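Justari Community Help
Online ordering > Emails and notifications
Ticket status: Open, waiting on customer

Pickup emails going out twice, and sometimes with the wrong time

Hello everyone, and thank you in advance for reading, because I do tend to go on a bit. We run the ordering page for the Nutton juice bar and we've been on Justari since April. Until lately I hadn't one bad word to say about it. Customers order on their phone, they pick a time, they get an email, they come in and it's ready. Lovely.

Now a good many of them are getting two emails for the same order. The first has the right pickup time. The second lands a few minutes later and is sometimes an hour out, so we've had people standing at the counter at 11 when their drink is down for noon, and being very nice about it, I must say.

What I've tried so far:

Turned the confirmation email off and on again under Notifications. No change.
Logged out on the tablet and the office computer, cleared the browser, logged back in.
Placed a test order myself for a small lemonade. Two emails.
Placed another with the Clustarar mailing list disconnected. One email! I was thrilled, but then a real order came through after lunch and that customer got two again.

The sending log shows 500 messages for the week and we certainly didn't take that many orders. Our plan covers 720 before they start charging extra, so you can see why I'm fretting. 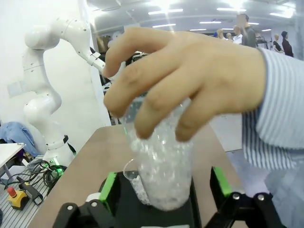
Raymonde Grewal

Adding to my own ticket, sorry. I forgot to say that the store clock is set correctly in Settings, and I checked the tablet's clock as well while I was at it. The printed dockets are always right. It's only the second email that goes wandering off by an hour.

I also had a look at one of the doubled emails side by side with its partner. The good one says "Your order is confirmed" and has our logo at the top. The other says "Thanks for your order", has no logo, and the footer has our old street address from before the move. I had forgotten we ever had a template with that address in it, and I can't find it anywhere in the template list, and I have scrolled to the very bottom more than once.

If it helps, the Watkins till was connected the same week the trouble began. I'd rather not unhook it during opening hours unless somebody tells me it's safe.

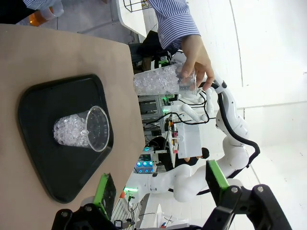 Ok-hee Ma

Hi Raymonde, don't apologise, the bit about the old address is very useful. I'd look at the till first. When Watkins is connected it can bring its own receipt email along, and that one lives under Integrations > Watkins > Customer messages, so it won't show in your template list. My guess is that it's also set to a different time zone, which would give you the hour.

Could you open that page and tell me two things: whether "Send receipt by email" is ticked, and what it says beside "Region"? Please don't disconnect the till yet. Unticking the box is safe while you're open and won't touch payments or dockets. Once it's off, put through another small lemonade and post the order's message history here.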